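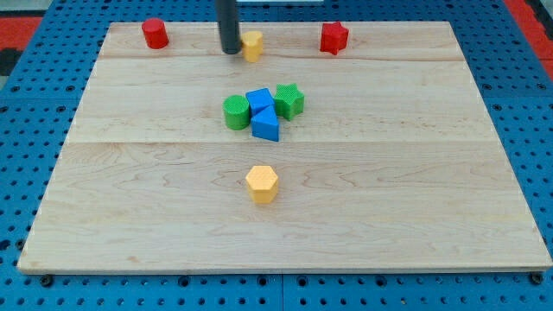 Coloured blocks on the test board, with the arm's black rod at the far row.

Can it tidy up yet? Notes from the bench

Readers of the April issue asked when any of this will be able to clear a kitchen table. The short reply is that we are still working on blocks. The longer reply follows.

The task on the Temovetti bench is to push a named block to a named place. The arm has no fingers. It gets a plain rod, and everything must be done by sliding. We chose this because a good share of household and shop-floor work is sliding: moving a mug back from the edge of a counter, squaring up a stack of trays, sweeping offcuts to one side of a saw table. Lifting is a separate problem and is handled by the Paulík group.

Blocks standing apart, such as the yellow hexagon near the front of the board, give little trouble. The difficulty is in the middle. When a green cylinder, a blue cube, a blue prism and a green star are packed close together, a push on one is likely to be a push on its neighbours as well. A person meets the same thing when taking one jar from a full shelf and hardly notices it. The controller has to plan for it, and at present it plans badly.

Kieran Ó Gríofa has been through the logs from the last round. Of 2,071 instructions given, 1,212 ended with the right block in the right place and the others left where they were. Most of the failures were of two kinds. In the first, the rod came down too near the block and tipped it. In the second, the push was sound but a round block rolled on after contact had ended. The cylinders should stay upright, and a tipped one currently ends the run.

Bulent, the planning software, now scores each push by how many other blocks it would disturb. This has slowed the arm down. A single instruction in a crowded layout can take almost two minutes, which would not be accepted on a packing line and would try anyone's patience at home.

As for chores, a machine that slides known shapes over a flat board under even light is some distance from one that can deal with crumbs, wet glasses and a tablecloth. Vudeveck will lend us a set of real kitchenware for the next round, starting with beakers and a butter dish. The board stays the same. Results will be given by shape and by layout, with tipping and rolling listed separately.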